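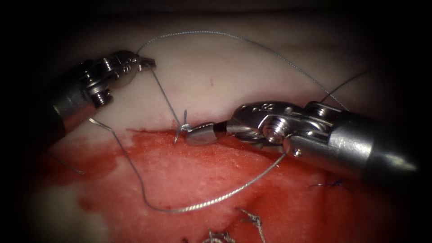
Fine silver suture wire at a tissue edge, held in the jaws of two instruments.

Cesia Suturing Evenings: Your Questions Answered

Welcome! If you've found this page you're probably thinking about joining us in Avumlow, or you've already signed up and are wondering what on earth you've let yourself in for. These are the questions that land in our inbox most often, and we've tried to answer them the way we would if you were standing in the doorway with your coat still on.

Who are the evenings for?
Mostly students in medicine, nursing and veterinary programs, plus a good number of working people who stitched every week at some point in their lives and then moved to a job where they didn't. You don't need any experience. You do need to be enrolled in or working in a health field, and we'll ask for proof when you register.

Where do you meet?
Room 1148 of the Smits Building. The room numbers follow a logic of their own — once you're out of the elevator, turn left, go past the vending machines, and keep going when it feels as though you've gone too far. Doors open at 6:00 p.m. and we begin at 6:20, so there's time to find a seat and get your gloves sorted out.

How much does it cost, and what do I get for that?
The full spring series is $235. That covers all six evenings, your needles and suture, the loan of instruments and one Sakum practice pad that you take home with you. Extra pads are $22 each. We can't sell single evenings, I'm afraid, as each one picks up where the last left off.

How many people are in a group?
No more than 20, in pairs. If the group is full, please do put yourself on the waiting list, as places often come free in the last few days before we start.

What will we cover?
The first evening is spent on holding things: needle holder in one hand, forceps in the other, and a great deal of picking up and putting down. Then come simple interrupted stitches, knots tied with the instrument, mattress stitches, and a running stitch for a longer wound. The fifth evening is for soft tissue, with edges that are ragged or don't match. The last one is left open for whatever you'd like to go over again.

My stitches pucker. What am I doing wrong?
Very likely you're pulling too tight, and you're in good company! The two sides should meet and rest against each other. If the surface bunches up between stitches, or the suture starts to dig in, let off some tension before you lock the knot. Have a look at your spacing too, and at how far from the edge you're going in. A bite that's deep on one side and shallow on the other will leave a little step, however nicely you tie it.

Where should I grip the needle?
A bit past the middle, toward the end where the suture is attached, with the tip of the holder. Go in with the point at a right angle to the surface and turn your wrist so the needle follows its own curve. People who push it straight ahead end up with bent needles, and we have a whole sharps bin to prove it.

Do you teach with wire?
A little, on the last evening, for those who want to try. Wire is springy and it remembers every kink, so handle it in short lengths and be gentle with your jaws. We'd like you to be comfortable with ordinary nylon first.

Can I bring my own instruments?
Yes, please do. Put a piece of colored tape on the handles, as one needle holder looks very much like another by the end of the night. Leave blades at home — we supply those and collect them again before anyone leaves.

I'm left-handed. Will that be a problem?
Not at all. Tell us when you register and we'll set out left-handed needle holders and seat you on the left of your pair, where you'll have room for your elbow. The handouts show every knot both ways.

How should I look after my practice pad?
Wipe it with mild soap and water, dust it lightly with cornstarch and store it flat, away from a sunny window. Snip out old stitches instead of tugging at them. Almost any pad will tear at the edges eventually, and a torn one is still perfectly good for knots.

What if I miss an evening?
Write to us and we'll send you the handout. You're welcome to come early the next time, and someone will take you through the main stitch before the rest arrive.

When is the next series?
Registration for the next one opens in May. The form will be linked from this page, under the parking map.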